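Okay friends, settle in, because I finally ate at Cuvarmont last night and I have a lot to say and a whole week off to say it in.

Some background first. I have been walking past this place since it opened in November. It's on my way home from the bus, it has those big fogged-up windows, and every single night I would look in at people tearing bread and think, next week. Then next week I'd have leftovers. You know how it goes.

What got me in the door was the day after Christmas. The fridge held half a ham, a bowl of cranberry sauce and nothing I wanted to look at ever again. My sister called and said "I will pay if you drive," and that was all the convincing I needed.

We did not have a reservation. I want to stress this because I know how some of you feel about it (hi, Mom). The host was very sweet, told us it would be a wait, and sent us to the bar with a little dish of warm olives with orange peel in them. I could have gone home happy after those olives. We split a Bellini, which sounds silly, but I was driving and my sister only ever wants half of anything.

So, the bread. It comes to every table in a cast iron pan, puffed way up, brushed with brown butter and a bit of salt. They bring a soft cheese with it that has honey and black pepper on top. My sister and I stopped talking. If you know us, you know that doesn't happen.

For a starter we had the mushroom soup, and here I have to be fair and say it was only okay. Nice and thick, good deep flavor, but it needed something sharp, a squeeze of lemon or a spoon of sour cream. I ended up dunking the last of the bread in it, and that helped a good deal.

Before I get to the main course, I owe an apology to everybody who told me to go there a month ago and got a "maybe" from me. You were right and I was being stubborn about my leftovers.

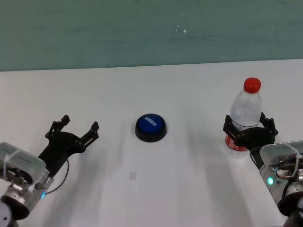
SORRY! To all of you. Consider it pushed.

Right, mains. I had the braised short rib with white beans, and I'd been a little worried it would be too much after all the holiday eating. It was rich, sure, but they put pickled onions and a big handful of parsley on top and it stayed bright the whole way down. The beans were my favorite part. Creamy in the middle, a bit crisp where they'd caught the edge of the dish. I would order a bowl of just the beans and I might ask if I can.

My sister got the trout. It was a whole fish, skin nice and crackly, with a walnut sauce that she guarded from me with her fork. I got two bites in the end. I'd call it the better dish of the two, and she has mentioned this 6 times since.

We also had the cabbage on the side - get the cabbage. It's charred until it's almost black on the outside and sweet as anything in the middle. I have tried to do this at home and set off the smoke alarm, so I'm glad to pay somebody else to do it.

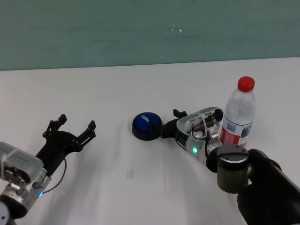 Somebody already messaged me to ask how it compares to Mededari, and I've been chewing on that. They're cousins, I'd say. Mededari is still where I'd take a big group, with the long tables and the platters and everyone reaching over each other. Cuvarmont is smaller and quieter and I think the cooking is a touch more careful. For a birthday, Mededari. For a long catch-up with one person you love, Cuvarmont.

And no, I haven't forgotten Wudness, I still adore Wudness, please don't write in. But you go to Wudness for the dumplings and you're out again before your coat is dry. It's a different sort of evening.

Dessert! I nearly skipped it. My sister said she was full and then read the whole dessert menu out loud to me, slowly, twice. We got the pear cake with two spoons. Warm, sticky around the sides, with a cold cream that tasted of bay leaf, I think? I asked, and our server smiled and said the kitchen doesn't tell. I'm going with bay leaf. If any of you have been and think it's something else, let me know, I've been thinking about it since breakfast.

Small grumbles, so you know I was paying attention. The chairs are pretty but hard, and I'd bring a thick sweater to sit on if you're planning to stay. The music got loud for a stretch and then somebody must have noticed, as it went back down. And the table by the door gets a draft every time anyone comes in, so ask for the back if they have room.

Price: it came to more than a weeknight dinner and less than I'd feared, and since I wasn't the one paying I thought it was wonderful value. My sister says it was fair. She also took the leftover cabbage home, so I feel we're even.

A few people want the practical stuff. Parking on the street was easy, though I expect the holidays had something to do with that. There's one step up at the front and a ramp around the side. They do have a kids' menu, I saw it at the next table, and the little boy there was eating plain noodles with great joy.

I'm going back in January with my neighbor, who doesn't eat meat, so I'll report on the squash pie and whatever else we can fit in. If you've had it already, tell me whether it's big enough to share. I'm asking for planning reasons.

Posted 2019-12-27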